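Lista Marca y Ciudad
Inicio | Archivo | Hilos | Por fecha | Suscribirse

1 de octubre de 2023
Por Beatriz Godinho

Asunto: Re: Nombre y señalética para Lisach

Hola a todos:

Respondo a Tien-fu sobre el nombre, que es lo que nos tiene parados.

> Tien-fu Tsang escribió:
> He vuelto a leer la propuesta de Prostumel. El logotipo me parece
> correcto, pero no veo por qué hay que retirar «Lisach» de los
> carteles. Los comerciantes lo usan y en los buzones también
> aparece. ¿Alguien sabe si el estudio habló con ellos?

Sí, hablaron. Hicieron 2 reuniones con los comercios de la calle principal y en ambas salió lo mismo: el nombre se queda. Lo que Prostumel quiere cambiar es el añadido «Distrito», que se puso para la campaña anterior y que en los carteles pequeños no se lee. En el documento está mal explicado y se lo he dicho.

De la tipografía tengo más dudas. La letra que proponen es estrecha y funciona bien en los folletos, pero en los postes de la estación va a quedar floja. He pedido una prueba a tamaño real antes de aprobar nada.

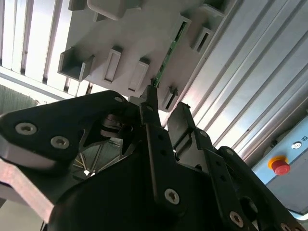 En cuanto al presupuesto, la partida de señalética es de 4000 euros y la de impresos, de 2000. Yu ha pasado una oferta de 2253 euros por los postes, sin montaje. Falta la de Purkwood, que prometió enviarla y todavía no ha llegado. Si no la tenemos esta semana, propongo seguir con Yu y cerrar el montaje aparte.

El color lo dejaría como está — el verde oscuro ya aparece en los toldos y en las bolsas del mercado — y gastaría lo que sobre en los planos de calle. Los actuales tienen mal puesta la salida norte.

Tien-fu, ¿puedes mandarme tus notas sobre los planos? Quiero adjuntarlas a la respuesta al estudio. El encargo tiene que estar entregado en diciembre.

Saludos,
Beatriz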